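Merge keeps dropping rows when the key columns look the same

Pundia
Posted 2026-08-08

I have two queries in Power Query. One is our order list with 3897 rows, the other is a price table that gets exported from Multix. I merge them on the item code with a left outer join. Most rows match, but 70 of them come back with null in the price column. When I look at the codes side by side they are the same. I already set both columns to text and ran Trim on both. Refreshing does not help.

The codes look like VN-0450-B. Is there a setting in the merge window I missed?

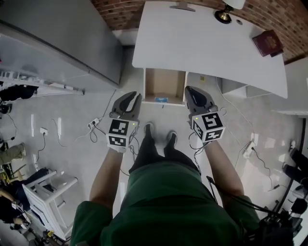 Haris Sethi
Trim only takes off normal spaces at the start and end. Exports often have a non-breaking space in them, and Trim may leave that alone. Add a step on both tables before the merge:

Table.TransformColumns(Source, {{"Item", each Text.Upper(Text.Trim(Text.Replace(_, Character.FromNumber(160), " "))), type text}})

The Upper part matters too – merges are case sensitive. If you still get nulls, add a column with Text.Length([Item]) in both tables and compare one bad code. If the lengths match, check whether the dash is the same character in both.

Clultitz
had the same thing in February, gave up and used fuzzy merge. works but check the results, mine matched a few wrong ones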